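Budgeting for a two-arm bench cell

Start with the task list, then price the arms. At Vornenau we wrote ours down first: pick up plastic cups, set them on or in a desk holder, work near a tissue box. Light parts, so small grippers were enough.

1. Price the grippers as pairs. Add one spare set of fingers to the order.
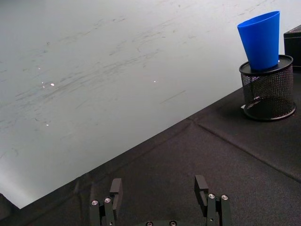
Wrist cameras go on their own line, with cables and mounts. We left cables out of our first draft and Bimmont charged 62 dollars for each one.

2. Budget for the bench. A dark cloth is cheap -- buy 2 so one can be washed.

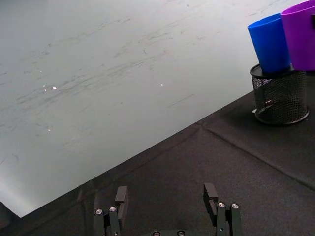 Bethel Gebru disagrees with the order here and would settle the bench before asking for any arm quote, as table depth decides the reach you pay for.

3. Hold back 22 percent for props, fasteners and replacement cups. 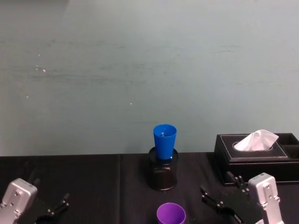

4. Ask for delivery times in writing. Prustadby quoted us 40 days from deposit.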